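Frequently Asked Questions: Matitz Perception and Planning Software

Maintained by the software group at the Graltberg centre. Questions that are not covered on this page may be sent to the group through the enquiries form.

General

What is Matitz?

Matitz is the software used by the centre to turn recorded handling demonstrations into motion plans for robot arms. It comprises a perception module, a planner and a controller interface. The modules may be installed separately, but the planner will not start unless it can locate a perception service of the same major release.

Who is responsible for it?

Meinir Maddocks is responsible for perception and calibration. Morfudd Morgan is responsible for the planner and for releases. Enquiries concerning user accounts, storage or billing should be directed to the Graltberg service desk and not to either of them.

How does Matitz differ from Rurkberg?

Rurkberg is the data store. It holds recordings, labels and calibration files, and it is licensed separately. Matitz reads from Rurkberg and writes its results back as a new revision. It does not alter an original recording.

Is there a release schedule?

A principal release is issued each May. Corrections are issued between principal releases as required, and the notes for each are placed in the same directory as the installer.

Perception

Which camera models are supported?

Any wide-angle camera for which a calibration file exists in Rurkberg. The perception module works directly on the uncorrected image. Users should not straighten or crop recordings before uploading them, as the calibration will no longer apply and the session will be rejected at the first check.

Why does the module ask for an object mask and a gripper mask?

The two masks serve different purposes. The gripper mask is fixed for a given mounting and is computed once per calibration. The object mask is computed for every image. 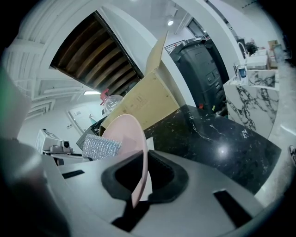
Object masks are produced in two passes. The first pass proposes regions by colour and edge, and the second assigns a depth order to those that touch. The second pass is where most errors arise, and users are advised to review it before approving a session. A pale pink plate standing on edge against the black foam pad, with its lower rim behind the pad, must be recorded as one object with a hidden portion; if the reviewer trims the mask to the visible part, the planner will place the centre of the plate too high. The tall oval outline is also a known source of misclassification, and the label should be confirmed as "plate" and the pose as "edge-on". Reflective packaging beside the object, such as metallic bubble wrap, should be given its own region even where it is of no interest to the task.

How are transparent objects handled?

Clear jars and drinking cups are given a bounding volume but no surface estimate. The planner treats the whole volume as an obstacle. Where an opaque lid is detected, the lid may be used as an anchor for the volume — this option is off by default and can be enabled in the session settings.

Does glare on polished surfaces affect the results?

It can. Bright reflections on dark stone or similar finishes are sometimes proposed as small objects in the first pass. The glare filter removes most of them. Those that remain may be deleted by the reviewer without affecting the calibration.

Planning

What does the planner require before it will produce a plan?

It requires an approved session, a calibration file, and a description of the target arm. Descriptions for the arms in use at the centre are supplied. Others must be prepared by the user in accordance with the template.

What does error 1673 mean?

The planner could not find a grasp that satisfies both the contact limits and the clearance limits. The usual cause is an object mask that overlaps the gripper mask. Users should correct the overlap and resubmit. If the error persists, the session identifier should be forwarded to Morfudd Morgan.

Is there a limit on the length of a session?

Yes. A session may contain no more than 2000 images. Longer recordings must be divided before upload, and the parts should be given consecutive names so that Rurkberg can associate them.

Can a plan be edited by hand?

Waypoints may be moved, added or removed in the plan editor. An edited plan loses its approved status and must be checked again in simulation before it can be exported.

Control

How many joints does the controller interface support?

Up to six. Arms with additional joints may be viewed in the simulator, but plans for them cannot be exported at present.

May Matitz be used with a controller of our own design?

Yes, provided that it implements the Chaimongkol message format. The specification is included with the installer. The centre is able to answer questions about the specification but does not review third-party source code.

What happens if the connection is lost while a plan is running?

The interface issues a hold command and records the last confirmed waypoint. It does not resume automatically. An operator must acknowledge the hold, verify the position of the arm and restart from the recorded waypoint. The stop circuit of the arm is independent of Matitz and must remain in service at all times.

Where are the logs kept?

Planner and controller logs are written to the session directory under "run". Perception logs are held in Rurkberg with the recording to which they relate. Both should be attached to any fault report.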